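Skumwood Moves Tote Handling at Parts and Portioning Site to Mobile Robot Cell

22 June 2022

Skumwood, a contract packing and kitting company, has put a mobile handling robot into regular use in the tote area of its Gutance building. The robot moves blue plastic trays, bins and crates between the storage racks, the worktables and the roller conveyor. The work was previously done by hand on both shifts.

The system was supplied and integrated by Hemuvum. Installation began in April, and the cell was released for production after a trial period of 27 working days. During the trial, an operator was present for every transfer and logged each stop.

The robot carries a camera at the wrist, which it uses for the final approach to a tray or bin. Shelf heights and rack positions are stored in a site map. The map covers the storage racks, the worktables and the aisle, including the floor lines and floor markers. If a container is found outside its mapped position by more than the set tolerance, the robot stops and places a request on the operator's screen.
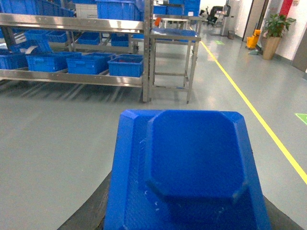 The tolerance was widened once during the trial. Early settings produced frequent requests for bins that staff had set down at a slight angle, and operators reported that clearing the requests took longer than moving the bins. The revised setting has been in place since the tenth day.

Five positions on each shift are affected by the change. No positions have been removed. Staff who carried totes between racks and conveyor now divide their time between filling and checking containers, answering robot requests, and replenishing the upper shelves, which remain a manual task. All of them completed a two-part course covering restart procedures, safe approach and manual recovery of a held container.

"The lifting was the part of the job people asked us to look at first," said Thitima Sombatkul, operations manager at Skumwood. "The load on the shoulders and lower back is lower now. There is more screen work than before, and some of the team would prefer less of it. We are reviewing how requests are grouped."

Job descriptions for the area were rewritten before the release, and the pay grade for operators who hold the recovery qualification was raised by one step. Rotation between filling and robot supervision takes place every 2 hours.

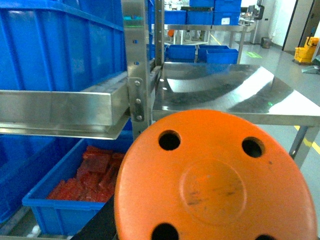 Seating and worktable positions were left as they were. Hemuvum had proposed moving the worktables to shorten the robot's route, but the proposal was dropped after staff pointed out that the existing layout keeps the tables within reach of the rack shelves.

The conveyor is a gravity type and has no drive. Scheduling is handled by Mousavi, Hemuvum's dispatch software, which assigns each crate to a lane and sends the robot its next pick. Operators can override an assignment at any time from the terminal.

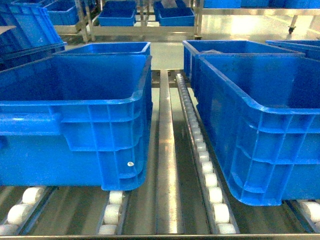
Lane assignment was the subject of most of the changes made during the trial. Crates are now held in two groups, one on each side of the metal center rail, and the robot completes one group before it starts the other. Empty crates like the two at the front of the lanes are treated as available stock and can be called in any order within their group. A crate with anything left inside is to be checked by an operator before it is released.

"We had the software choosing the shortest path every time, and the operators could not predict which side it would go to," said Decha Khamphan, integration engineer at Hemuvum. "Working one side at a time costs a few seconds per cycle. It also means a person can work on the other side without watching for the arm." 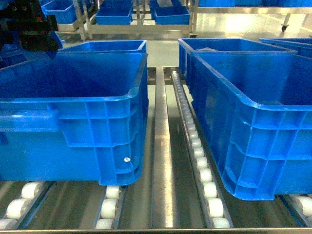
The cell is rated for 121 crate transfers per shift under the present settings. Skumwood does not plan to raise the rate this year. Peak orders above that figure are covered by manual transfer, for which the earlier procedure has been kept in force.

Buppha Nuchit, shift lead, represents operators in the monthly review with Hemuvum. Items open at the last review were the volume of the request tone, the wording of two screen messages, and access to the stop button from the far side of the conveyor.

About Skumwood
Skumwood provides kitting, portioning and contract packing services and employs 200 people.

About Hemuvum
Hemuvum designs and installs mobile handling systems for packing and storage sites and develops the Mousavi dispatch software.

Media contact
Ketsara Sukprasert, Communications, Skumwood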